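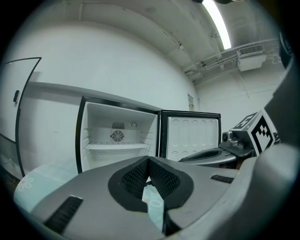

The little white fridge, door open and nothing in it yet.

Projects > Derese Rooms > Progress reports

Search reports Go

Reading time: 2 min

Hi all, Hamdia Mamo again with the update to 22 July 2022. It's been a busy stretch (busier than I promised in January!) but the Derese rooms are really starting to feel like places you could live in.

The big news is fridges. You'll remember we asked Rastance for 20 of the compact ones, and they're all paid for now. They're small, white inside, with a fan at the back and a little temperature dial up on the back panel, so tenants can set it themselves without ringing me. I've been going through the empty ones with a cloth and bicarb before anybody puts their milk in, and I have to say I'm pretty fond of them already.

Six rooms at Darotholm are completely done: fridge, kettle, crockery, the lot. Two more are waiting on a power point, and the sparky has had to push us back a fortnight. We've spent nearly 75 per cent of the kitchen money, which is where I hoped we'd be, though delivery cost more than the quote and I'll send that through separately.

One favour to ask. Could you let me know if the leftover from the curtains line can go towards shelves? The Braltlow rooms have a fridge spot but nowhere at all for dry food, and I'd love to get that sorted while the weather's keeping everyone indoors anyway.

Receipts are in the shared folder under "kitchens". Give me a ring if the colours in the spreadsheet make no sense, I got a bit carried away.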